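Proyecto Prevex
Informe de avance del segundo periodo
Entidad beneficiaria: Cendonach
Responsable técnica: Lai-ching Kwan
Paquete de trabajo 3: demostración por teleoperación de tareas de clasificación en mesa

1. Objeto del periodo

El plan aprobado fijaba para este periodo la recogida de 240 demostraciones teleoperadas de la tarea de clasificación, su depuración y el primer entrenamiento de la política de imitación Ko. La recogida ha concluido en abril. La depuración está terminada y el entrenamiento se encuentra en curso, con una desviación de calendario que se detalla en el apartado 5.

2. Definición de la tarea

La tarea consiste en coger un objeto de la mesa con la mano y depositarlo en la cesta de su categoría. Las categorías se indican con rótulos manuscritos en papel, colocados delante de las cestas. Se descartó el rótulo impreso previsto en la propuesta para poder cambiar de categoría entre sesiones sin modificar el montaje. Los rótulos no intervienen en el control: la categoría se introduce como etiqueta de texto al iniciar cada episodio.

El operador parte de una posición de reposo, aproxima la mano con los dedos extendidos, cierra sobre el objeto, lo traslada y abre sobre la cesta. El episodio se da por finalizado cuando el operador pulsa el pedal. Los objetos caídos al suelo anulan el episodio.
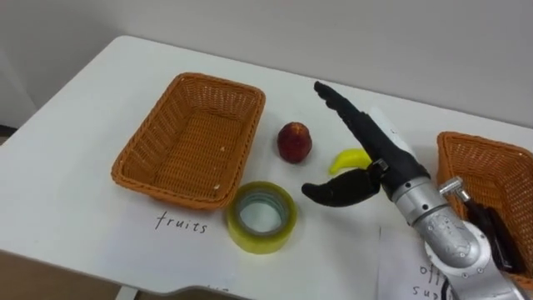

Figura 1. Mano del robot sobre el plátano de juguete, con la manzana, el rollo de cinta y la cesta rotulada «fruits».

La manzana y el plátano se asignan a la misma cesta. El rollo de cinta se incluyó como objeto de otra categoría y ha resultado el más exigente para la teleoperación: tumbado sobre la mesa ofrece poca altura de agarre y obliga a llevar el pulgar casi a ras del tablero. En las primeras sesiones los operadores tendían a arrastrarlo hasta el borde. La instrucción se modificó para prohibir el arrastre y los episodios anteriores al cambio se han apartado del conjunto de entrenamiento.

3. Recogida de demostraciones

Se han registrado las 240 demostraciones comprometidas. Cada una contiene la trayectoria articular del brazo y de la mano, las órdenes del operador y el vídeo sincronizado. La correspondencia entre la mano del operador y la del robot se recalibra al comienzo de cada sesión y después de cada pausa larga. Sin esa recalibración se observó una deriva en la flexión del pulgar que falseaba la orden de cierre.

El puesto se ha mantenido en la vivienda de ensayo de Purarby. El robot trabaja de pie ante un escritorio en L, con el alcance del brazo derecho como límite práctico para la colocación de las cestas. Los episodios en los que el operador tuvo que forzar el codo hasta el tope articular se marcaron en el registro y se revisaron uno a uno.
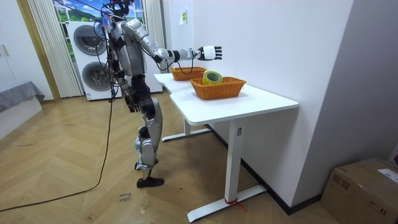 Figura 2. Puesto de teleoperación: robot con el brazo derecho extendido sobre la cesta más alejada; rollo de cinta en la cesta más próxima.

La posición de las cestas influye de forma apreciable en la calidad de la demostración. Con la cesta en la parte posterior del escritorio, el operador pierde referencia de profundidad y tiende a abrir la mano a mayor altura. Se ha incorporado al protocolo una altura máxima de suelta, que el programa comprueba al cerrar el episodio. También se ha añadido a la lista de inicio la revisión del recorrido de los cables, tanto en la parte superior como en el suelo.

4. Depuración y entrenamiento

La revisión se ha realizado sobre tres criterios: agarre completo antes de elevar, ausencia de arrastre y suelta dentro de la cesta. Se ha reservado un subconjunto de 96 demostraciones revisadas por dos personas para el primer entrenamiento de Ko. El resto se incorporará cuando finalice la segunda revisión de las etiquetas.

No se aportan todavía tasas de éxito en ejecución autónoma. La evaluación prevista consta de 100 intentos con disposiciones de objetos no vistas en la recogida, y no se iniciará hasta congelar los pesos del modelo.

5. Desviaciones

El paquete acumula 8 días laborables de retraso respecto al cronograma. La causa principal es la repetición de las sesiones afectadas por el cambio de instrucción sobre el arrastre. No se solicita ampliación de presupuesto. El retraso se absorberá con el margen previsto antes de la entrega del informe final.

6. Trabajo del próximo periodo

Completar la segunda revisión de etiquetas.
Entrenar Ko con el conjunto íntegro de episodios válidos.
Ejecutar la evaluación autónoma.
Registrar sesiones adicionales con el rollo de cinta en posición vertical.
Entregar el protocolo de teleoperación revisado, con el procedimiento de calibración del pulgar como anexo.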